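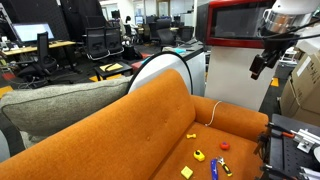
Radwa Bouzid had told me to come in through the side door and mind the step, and I minded the step so carefully that I banged my elbow on the door. So that was how we met, with me swearing under my breath and her already laughing and asking how I take my coffee.

I'd been wanting to talk to her ever since my friend Adjoa Sulemana had her grandmother's loveseat redone and wouldn't stop sending me pictures of it. Radwa runs Trultard, a two-person upholstery business (the other person is Othmane Ouazzani, who does frames and springs and was out picking up foam the morning I visited). They re-cover old sofas, fix newer ones, and now and then talk people out of throwing away a chair. I had a list of questions. We got to maybe half of them, and most of what we talked about was the orange sofa.

I should say that I love the orange sofa. It has a long rounded back that runs straight into a curved arm, it has little button tufts, and the fabric has that fine nubby feel that makes you want to run your palm over it. When I sat down on it I did exactly that, and Radwa said, "Everybody does. You pet it like a dog."

Why orange, though? Most people I know buy gray and then spend years buying pillows to make up for it.

"I have nothing against gray," she said. "We've got a gray one right behind it. Gray is a good neighbor. But when you put one strong color in a room, people walk toward it, and you can watch them do it. They come in, they look around, they sit on the orange one. I don't think they even decide."

She picked the fabric herself, from a line called Nelluren, after carrying a swatch around in her bag for weeks. She put it on the dashboard of the van. She put it next to a bowl of clementines. Her husband found it in the bathroom. "You have to see a color in bad light," she told me. "In the store everything looks wonderful. Then you get it home and it's four in the afternoon in winter and your sofa is the color of canned soup."

The texture came second, and she says that's backward. If she had it to do over she would choose the texture first. A smooth orange would have been too much for her, too shiny, like a raincoat. With a nubby weave the color breaks up a little, and you get small shadows in it. It also hides a lot. I asked what it hides and she gave me a look. "Crumbs," she said. "It hides crumbs. Which is good until you have guests who drop an earring."

That got us onto the subject of what lives on a sofa, which I had not planned to ask about and which may have been my favorite part of the morning. Radwa's theory is that a sofa seat is the real table in any house. People own coffee tables and side tables and those little trays on legs, and then they put everything on the cushion next to them. Hers is no different. In the picture at the top you've got a tape measure, an adjustable wrench and a yellow block that looks like a sponge, and in with them a couple of little toys, a red one and a yellow one shaped like a dumbbell. There's a white cable hanging over the arm too.

"A tape measure on a sofa is the most normal thing in the world to me," she said. "If I can't find one I go and look on whatever I was sitting on last."

I wondered whether a wrench was a bit hard on the fabric. She shrugged. "Lying there, no. A wrench just lying there does nothing. It's when you throw it, or somebody sits on it. Then you get a pull, a loop of yarn that comes up, and the next thing is a kid finds the loop." She mimed a child pulling on a thread with great patience, both hands, and I have nephews, so I recognized it.

What do you do about a loop? Never cut it, she said, and she said it twice. You take a blunt needle and ease the loop through to the back of the cloth, a bit at a time, and then you smooth the weave around it with your fingertip. If it's a long pull you work the slack out sideways first. People cut it because it looks like loose thread, and then they have a hole and they have to call her. "I'm happy to get the call. But I'd be happier if they called me first."

We had more coffee at this point. She makes it very strong and serves it in glasses, and there was a plate of almond cookies that she said were for clients and kept pushing toward me.

I asked how she got into all this. She started out doing alterations, hems and zippers mostly, in a shop owned by a man named Mostafa Slaoui, who also took in the odd dining chair. One August, with the shop dead quiet and everybody away, he handed her a chair seat and a tack lifter and told her to take it apart and remember how. "That was the whole lesson," she said. "Take it apart and remember how. I didn't remember how. I put it back together with a lump in the middle like a hill. He sat on it and said, very comfortable, who is it for?"

She redid that seat 3 times. She still has it, in her kitchen, and it's the one chair her family fights over.

Her first full sofa came a good while after that, a big old thing for a lady who lived up on Hasley Street, and she priced it at $287 plus fabric, a number she now says with her hand over her eyes. It took her five weeks. The pattern was stripes. "Never let your first sofa be stripes," she said. "A stripe has to go down the back, across the seat, over the front edge and down again and not move. Mine moved. It looked like the sofa was turning its head." The lady kept it for years and told everyone it was supposed to be like that.

I wanted to know about the buttons, as I've always assumed they were only there to look nice. Radwa said that's partly right. On an old tufted piece the buttons hold the stuffing in place, all of it, and if one lets go the whole back starts to slide around like a pillow in a bag. On a simple rounded back like this one you can use just a couple of them, and they give your eye somewhere to stop. She does hers with waxed twine and a needle as long as my forearm (she got it out to show me, and I moved back a bit). The trick is in how hard you pull. Too tight and the fabric puckers in rays, like a drawing of the sun. Too loose and the button flops over and looks tired.

"Othmane pulls too tight," she said. "Don't write that down." He arrived with the foam a few minutes later, heard me reading it back, and said she pulls too loose, so now both are on record.

Othmane is the quieter of the two but he has strong feelings about seats. He thinks people shop for a sofa with their backs and forget about their legs. You should sit all the way in, he says, with your shoes off, and see whether the front edge presses behind your knees. If it does, the seat is too deep for you, and no amount of cushions will change that. He also wants people to sit on the end as well as in the middle, and to lean on the arm with some real weight. A good arm doesn't click. I leaned on the orange arm and it did not click, and he nodded at me like I'd passed something.

They get asked all the time whether it's worth redoing an old sofa or better to buy new. Radwa's answer is to pick up one front corner. If the other front leg comes up along with it pretty quickly, the frame is stiff and you've got something to work with. If the corner you're holding goes up and the rest stays sulking on the floor, the joints are going. "Then it depends on whether you love it," she said. "I've fixed terrible sofas for people who loved them. I charge more and I tell them why."

Adjoa's loveseat was one of those. Radwa remembered it right away, and remembered the things that fell out of it when they opened the back - 47 cents, a crochet hook and a bus pass with somebody's great-uncle on it. They put everything in an envelope and gave it to her with the bill. They always do that. One client, Saranya Subramaniam, got back a letter she'd been blaming her sister for losing, and she called the sister from the driveway.

Before I left I asked for cleaning advice, selfishly, because I had spilled something on my own couch the week before and turned the cushion over. Radwa got me to confess what it was (soy sauce) and then told me what I should have done. Press, don't rub. A plain white cloth, cool water, a tiny bit of dish soap if you need it, and start from the outside of the spot and come in toward the middle. Dry it flat. On a nubby fabric you go over it afterward with a soft brush so the texture doesn't lie down. And vacuum the thing now and then, with the brush head, including down the crack at the back where you don't want to look.

"And turn the cushion back over," Othmane said from the other end of the room. "She can tell."

Radwa walked me out to the side door and packed up the rest of the cookies for me in a paper towel. I asked if she'd ever get tired of the orange. She thought about that for longer than I expected, and said she already has a swatch of green in her bag, from Erraji, and that I wasn't to mention it to Othmane until she'd seen it in bad light.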